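Clondum Hand-Held Gripper Pair
Sold by Atodton | Demonstration and teaching equipment | Pair, left and right

Price: $2000 the pair, before tax and freight
Supplied as: one left-hand unit, one right-hand unit, cables fitted
Warranty: 2 years on the mechanism, pads not included
Page last updated 2018-11-04

Most people who land on this page have already decided they want to record hand demonstrations for a robot arm, and are now trying to work out what it's going to cost them once everything is on the bench and plugged in. That's a fair question, and the answer is always a bit more than the price at the top. So we've written this page the way we'd talk you through it on the phone, with the wandering left in, and if you only need the part numbers they're down near the bottom.

The Clondum pair is a set of two-finger grippers that a person holds, one in each hand, and uses to do ordinary jobs at a table. You pick things up, shift them, put them down, line them up. The fingers open and close the way a parallel gripper on an arm would, so what you record looks much more like what your arm can do than bare hands ever will. We've sold them to teaching labs, to a couple of warehouse groups and to people who simply got tired of dragging an arm around by its wrist all day (we sympathise, our shoulders remember it well).

The part that surprises first-time buyers is how quickly the grippers stop being the expensive bit. You pay for them once. After that it's pads, cables, things to pick up and somebody's afternoons, and those are the lines that get left off the purchase request.

Pads

Let's start with pads, then, as they're the thing you'll reorder most. Each finger has a soft pad on the inner face, and it takes all of the squeezing and scraping. Edges go first. The surface fluffs up, then a corner starts to lift, and from there it's only a matter of how fussy your task is. For big soft objects you can carry on with a scruffy pad for ages. For thin items, or anything that has to be let go of cleanly, you'll want to swap sooner.
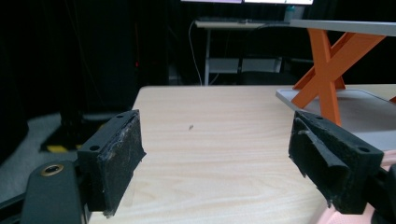
We suggest you write down a pad change in the same log as your recordings, with the time and which finger. It sounds like a nuisance, and it is a small one, but a fresh pad grips differently from an old one and one day somebody will be squinting at a plot wondering why the closing widths shifted between the morning and the afternoon. If you have the log, you'll find it in a minute or so. Change both pads on a gripper together, even if only one looks bad.

Replacement pads are made for us by Pálfi and come in packs of 50. A teaching lab that runs a class each term will probably get through a school year on one pack and have a few left in the drawer. A group recording every day should order more than one, and should tell us in advance, as the packs do run out over the January break and the next batch can be slow to arrive. They'll keep perfectly well in their bag, away from sunlight and away from solvents. Please don't store them under something heavy; we've had flattened ones sent back as faulty and there's nothing we can do for them.

The adhesive backing peels away with a plastic scraper. Go gently around the edges, wipe the finger down with a barely damp cloth, let it dry and press the new pad on for a slow count before you use it. A hairdryer on low helps in a cold room.

Cables and where they run

Each gripper has its own cable. You need to plan for both, and you need to plan for the person standing between them. Put the recording computer somewhere the cables can reach it with slack to spare, and let them fall away from the front edge of the table so they aren't dragging over the work. People often measure from the tabletop to the computer and forget that arms move. Measure with your arms stretched out to the furthest thing you intend to reach, then add a good bit on top.

Extension leads are available. If yours will lie across a floor where others walk, budget for a cable ramp or a few mats as well; your safety officer is going to ask, and it's far nicer to have it on the first order than to raise a second one for something so small. We'd also put in one spare cable. The connector end is where they tend to fail, usually after being stepped on, and a whole day lost waiting on the courier costs more than the cable does.

The table

You don't need a special table. A plain, steady one that doesn't rock will do nicely, at a height where the operator's elbows can hang naturally. What matters more is what's left around it. Allow room for someone to step back and shake their arms out, and room for the objects that aren't in use just now. If you share the space with desks, think about whether your cameras will be looking straight at a lit monitor, as it can play havoc with automatic exposure in a darker room. A curtain is cheap and very forgiving.

A matte surface is kinder than a glossy one. If your only table is shiny, a cloth will do, but tape it down underneath or it will creep along with every push and you'll spend your days tugging it straight.

Things to pick up

It's lovely to see how inventive people get here, and a little alarming to see how seldom it appears in a budget. Household things are best. Shoes and sandals, desk organisers, small shelves and stands, cups, towels, bottles with caps. They have awkward shapes, they're easy to replace, and everyone already knows what you're meant to do with them. Putting something away underneath a low shelf is a particular favourite with our customers, as it makes the operator think about clearance above the fingers as well as on either side, and it soon shows up any habit of coming in too high.

Buy doubles. If you find a stand or a pair of slides that works well for your task, get a second one of exactly the same kind while the shop still has it, and put it in a cupboard. Colours and sizes get discontinued without a word of warning. We know of one lab that hunted through discount shops for weeks after a tray was cracked, and ended up recording the whole set over again with a different tray.

Light plastic items can slide when nudged. Some groups like that, some would prefer everything to stay put. A dab of removable putty under each foot is enough if you're in the second camp. Do note in your log that you've used it.
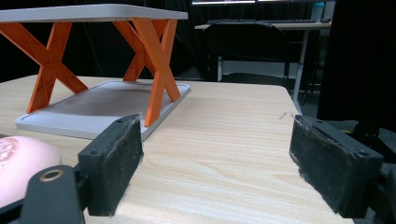

What to put on the first order

Clondum Hand-Held Gripper Pair
Pálfi replacement pads, one pack
Spare cable, one
Extension leads, to suit your room
Plastic scraper
Clalia carry case, if the grippers will leave the building

A word on the case. Clalia make it to our pattern and it's a sturdy, well-lined thing, but it's big, and if your grippers will live on the one bench then you can quite happily leave it off. A lidded tub with a folded towel in it has served plenty of our customers. Whichever you go with, store the grippers with the fingers open. Pads left pressed together for a long holiday can stick, and they tear when you pull them apart.

Operator time

If you're writing a grant or a yearly budget, this is the line to be generous with. Holding a gripper in each hand is tiring in a way that sneaks up on you, mostly in the forearms, and tired people get clumsy and then a bit cross. Plan for short sessions with proper breaks. Two operators who take turns will give you better recordings than one heroic person working through lunch, and you'll want a second set of eyes anyway to reset the objects and notice when something's gone wrong with a cable.
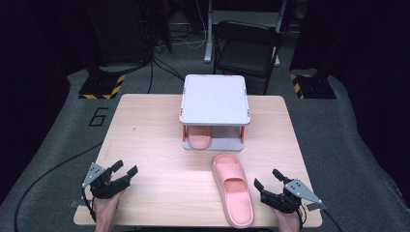 New operators should have a practice session that you don't plan on keeping. Let them fumble and ask silly questions, and let them find out for themselves how far the fingers open. Most settle in after about 2 hours, though left-handers and right-handers often find that different halves of the job feel strange. Leave that time in the schedule. It's tempting to trim it when the deadline is close, and the recordings will show it.

Care between sessions

Dust the fingers off with a soft brush. Check that the screws on the fingers and the mounting plates are snug, and stop at snug. Wipe the grips, particularly if they're shared. Coil each cable loosely and hang it up, and please don't wrap it around the gripper, however tidy that looks.

Should a finger begin to feel stiff, stop and send us a short clip of it opening and closing before you take anything apart. A fair number of these are just a scrap of old pad caught in the slide, and we can tell you where to look.

Ordering and freight

Freight is quoted at checkout for most addresses. Remote and northern addresses are quoted by hand, so send us the postal code and we'll come back to you with a figure. Universities and schools may order on account. We can hold a written quote open while your paperwork goes through, and are happy to split it across two budget years, with the grippers on one and the consumables on the other, if that's how your finance office likes it. Just say so when you ask for the quote, as it's a bother to change afterwards.

Unopened pad packs can be returned. Opened ones can't. Grippers may be returned if they haven't been modified, with both cables and in packaging that will survive the trip.

See also: Pálfi replacement pads; Clalia carry case; Clondum spare cable, left and right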